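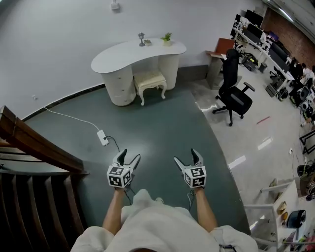 The two grippers over the green floor, cables going back to the wrists.

Gultton hand-held gripper kit — worth it for a small group?

We are looking at the Gultton kit, a pair of hand-held grippers with marker cubes. The offer we received is 3,561 dollars for the pair, and it is valid until Friday. We have two people who will record, mostly simple pick and place on the floor and on a desk. Does somebody use it for longer sessions? I am worried about the weight and about the cables.
Embla Vik

We have used one pair since August. The weight is acceptable, but after about 5 sessions in one day my wrists were tired. The cables are thin and I would ask for longer ones. Please also check the view from the gripper itself before you pay. It is very wide, so you get the fingers, the room and also the ceiling lights.

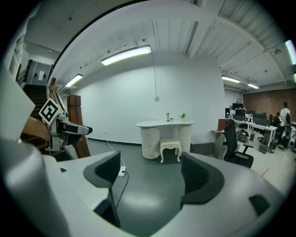
View from one gripper, with a marker of the other one on the left.

If your floor is shiny, try it first with the lights on. Ask the seller also for spare finger pads — ours were not in the box.
Kernitz

Price is too high in my opinion. Wait for the next version.
Sakai

I don't agree with waiting, but do ask if the calibration is included. For us it was a separate line on the bill and we noticed it too late.
Cistham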